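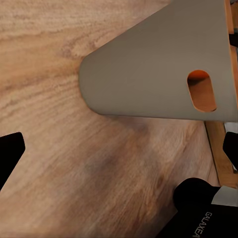

Oiling a Wood Countertop or Table

January 21, 2023

Wood tops dry out faster in winter, when the heat is on. If water soaks in instead of beading, oil the surface that evening.

Wash with a little dish soap, wipe off, and let it dry overnight. Rub any rough spots with 220 grit paper, always with the grain.

Use food-grade mineral oil. Olive oil goes rancid — skip it. Pour on a small puddle, spread it with an old T-shirt, and wait 3 hours. Wipe off whatever is left.

A new top needs three coats, a day apart. After that, once in January and again in May is enough for most kitchens.

Rings from hot mugs often come out with a paste of baking soda and water. Rinse well and oil that spot again.

Posted by Delphine Thibodeaux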